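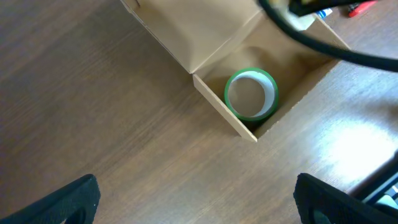 Slide 2: One box, one roll of tape

(Let the slide sit for a few seconds before talking.)

This is my favorite view in the whole project — the one from the wrist. Green tape, cardboard box, two fingers coming up from the bottom. When Vlasta Kelmendi teaches the arm a task, this is what gets saved, along with the joint positions and whether the fingers are open or closed.

Ask the room: which wall of the box would you worry about? Take two or three answers. People usually go for the front one. I worry about the folded-back flap too, and that's a good way into clearance.

Slide 3: How we record

One person drives the arm, one person resets the table. We swap after 18 runs, and I'd love to tell you we picked that number scientifically (pause), but it's when Vlasta's shoulder gets tired.

A session is 50 runs. At Zuklow we began with 80 and the last stretch was awful! Sloppy grasps, rushed resets. The learner copied every bit of it.

Move the box between runs. Turn it. Put the tape in a corner, then up against a wall. If the roll always sits in the same spot, the arm learns the spot and couldn't care less about the tape.

Slide 4: Keep the fumbles

So this is the part I get excited about. We used to throw out any run with a missed grasp. In March we started keeping the ones where the driver missed, backed off and tried again, and the Dromard policy began to recover on its own. I made Vlasta replay it for me four times.

Runs where the driver gives up still go in a separate folder. Don't mix them in.

(If short on time, skip to the Breton clip. It runs 55 seconds, no sound needed.)

Slide 5: Questions

Likely one: does wood grain or glare on the table matter? Yes, a bit. We record under different lights for that reason, and I have a backup slide.

Thank Georgiev for the loan of the table.

Notes by Selma Lazarević, July 2, 2022

We use cookies to remember your settings. Accept | Decline

Contact | Back to top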